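Chapter 4
Choosing a Gripper for Panel Work

A control cabinet is a wonderful place to find out what a gripper can do. It was built for human hands, and every control on it asks for a slightly different motion: push, twist, pinch, pull. If you have only ever picked up blocks from a table, get ready for some fun!

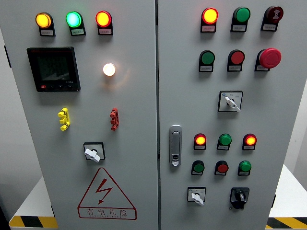
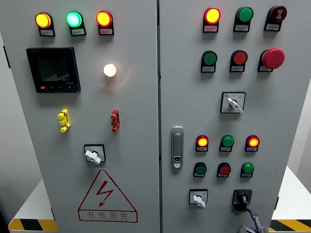

In this chapter we put three grippers through the same set of panel tasks. The Hinds is a plain parallel-jaw model with flat pads. The Ganetti has two curved fingers, and the Brolura has three fingers that can rotate at the base. All of them ride on the same arm and run from the same Fanivitz controller, so any difference in the results should come from the hand itself (or from how we programmed it, a point we return to in Section 4.5).

You will start with push buttons, where a closed pair of jaws does nicely and the real challenge is lining up the wrist. Selector switches come next, and they're harder. The fingers have to straddle the lever, close without shoving it sideways, and then turn around the center of the switch. A small offset that a button forgives can make the jaws slide right off.

Our full comparison ran to 3,163 attempts, but you can learn a lot from far fewer. The lab at the end of the chapter calls for 48 per gripper. Log every miss along with the wrist angle at contact. Misses tend to cluster, and hunting down the reason for a cluster is the best part of the job.

4.1 What Counts as a Good Grasp?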